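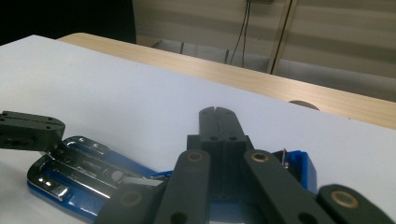
How long must the starter rest before we feed it again? Five hours at room temperature, and two more if the flour is the coarse one from Ardeleanu.

January 2022, rye trials. I mixed 200 g flour with 50 g starter in the Lideck jar. Ileana Grecu tasted the last loaf and finds it too sour. Recipe sheets for both batches are stapled in the back of this book.
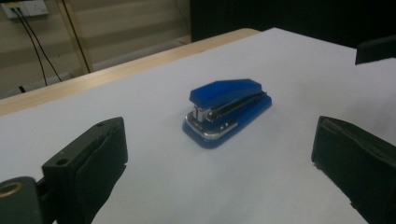 Still to do
Ask Ionuț Costache for the old recipe from May. Buy salt.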